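February, after ten at night

Second shift again. Usman Sandhu is off the packing line as of this week and sits with us at the grip tables now, so there are five of us on hand grippers and three left on the line. When I started at Mostska there were 15 on the line and the only machine in the building was the strapper.

The target is 150 runs a shift. You squeeze, pick, place, let go, and start over, and the arms on the Holex side are supposed to learn it from us. Harriet Kowalczyk says they want 1,000 good ones for each item before they move on to the next. She doesn't say what happens to us after the last item, and I haven't asked her.

My wrist is sore on the outside, same spot as before. I used to get it in the shoulder from lifting, so I suppose that's a change. The work is lighter and it's warmer on this side of the building. It is also slower in the head. On the line we talked all night. At the tables you keep quiet and watch your fingers, and I miss the talking more than I thought I would.

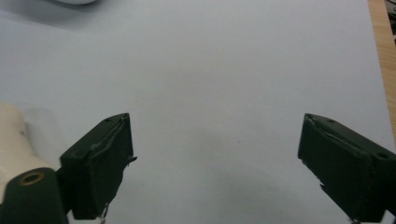
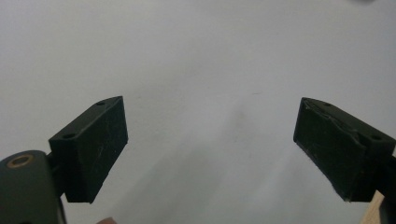
Photos: grip tables, Mostska, second shift

The pads are wearing. You can see the top edge lifting on the right finger in both. I put in for new ones and was told the order is with Mikuš and to carry on until they come. On the line I would have fixed a thing like that myself with a roll of tape and gone back to work. Now there's a form for it.

Usman did well for a first night. He squeezes too hard, like we all did. At break he asked me if it felt strange to be teaching the thing that will do his old job. I said the job at Vukorley went the same way and there they didn't even ask us to teach it. He thought about that and ate his sandwich.

Pay is the same so far. The night extra was on the last slip, I checked.

Harriet wants two of us to train for looking after the arms - clearing jams, resetting, that sort of thing. It's 300 more a month. I put my name down before I left. Usman did too, and I hope they don't make it one place.

Need to buy a wrist support tomorrow. Bus was late again.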